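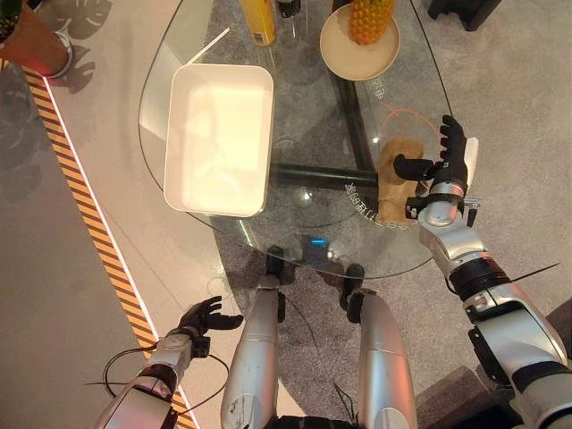

Glass table with a white tray and a pineapple on a round plate.

RERKWOOD, October – The Rerkwood Clock and Dial Society has added 18 sundials to its public register, bringing the total to 3,000 entries.

The new listings include 14 vertical dials recorded on churches and schools in the Staderier district, 2 horizontal dials in private gardens, and 2 armillary spheres at the Avotiņš estate. Each entry gives the dial's size, material, inscription and condition, along with notes on public access.

Owners of the garden dials ask that visitors write ahead.

The register is free to search. Corrections and reports of missing gnomons may be sent to the society's office at Huster House, Rerkwood. The next update is planned for spring.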